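Bench Talk / Small labs and teaching rooms / Buying and budgeting

Thread: Second arm, or spend it all on table stuff?

saltmarsh_kate
Hello all, long time reader, and I do apologise in advance because this is going to ramble. We have a little money left and it has to be committed by Friday, September 3, 2021, so I'm trying to decide between putting it towards a second arm (the Ernik reseller has quoted us, and very patient they were too) or buying a proper stock of objects, spare fingers and cables for the arm we've got. At the moment we're doing kitchen pick and place on a white table, with play food and a few dishes.

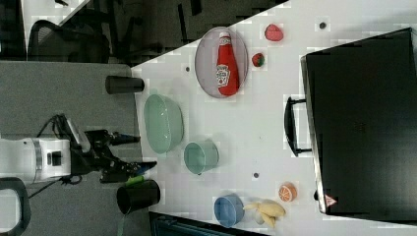
My boss is keen on the second arm, bless him, and I can see why, as it looks marvellous on a plan. But I keep coming back to the boring shopping. I priced a decent box of plastic food, dishes and spare cups at £147 from Folia, and that would keep us going until February at least. What would you all do?

pitprop
Boring shopping, every time! We bought a second arm before we had a second table, a second socket or anyone free to stand next to it, and it sat in its box for almost 100 days. Lovely box. I'd put finger pads and cable ties at the very top of your list, and do budget for something to keep the cables tidy along the arm, they wear where they loop.

ottoline_b
I'm going to disagree with pitprop, in the friendliest way. Objects are cheap and you can nearly always squeeze them out of petty cash, whereas arm money comes round once in a blue moon. If the quote is good, take it, and beg the bananas from somebody's toddler.

saltmarsh_kate
Ha, the toddler route has been tried! The trouble is that toy sets change from one batch to the next, and then nothing matches what we had before. I've been making an inventory this week, which is the only way I know to work out what we're short of.

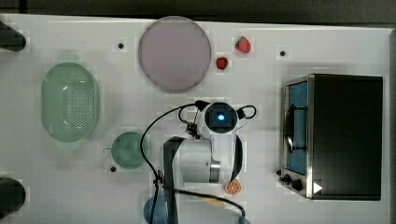
Plate, strawberries, colander and the toy oven, all on the "buy a duplicate" list.

The oven was the dear one, and I'd feel a good deal happier with another in the cupboard.

grommet_and_daughter
Duplicates are such a good idea. Can I ask what you do about fixings? We had Ulinico make us a drilled tabletop and then spent another £191 on brackets and bolts that weren't in the quote, so if you do go for the second arm please ask about mounting before you sign anything at all.

saltmarsh_kate
Oh, that is useful, thank you. No, mounting isn't in the quote, I've just been back to look. And reach is the other thing on my mind. With the dishes and the oven all out together there isn't a great deal of table to spare, and I can't picture where another base would go. 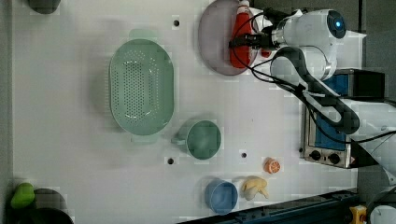
So a second arm really means a bigger table as well, and I haven't even dared ask Kröger what they'd want for one with delivery up our stairs.

ottoline_b
All right, the table does change the sum, I'll give you that. I still think you'll kick yourself in the spring. Could you ask Ernik to hold the price for 3 months and put the table in next year's bid? Ours did that when we asked nicely.

pitprop
Now that I could agree with. And have a think about bottles while you're at it, Kate, because a full-sized one is a different job from a strawberry and you may want a wider set of fingers.

saltmarsh_kate
Yes, the ketchup is on my list for exactly that! It's a fair old length compared with the fruit.
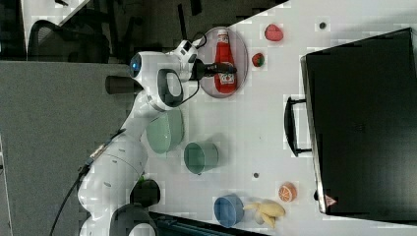 I've added two sets of fingers to the order, one the same as we have and one wider, plus the Folia box and a second oven. I'll ring Ernik about holding the price and see what they say. My boss has taken it quite well, though he did ask whether the bigger table could go in his office.

grommet_and_daughter
Do let us know what Kröger quote you for the stairs, we've got two flights and I've been putting off asking.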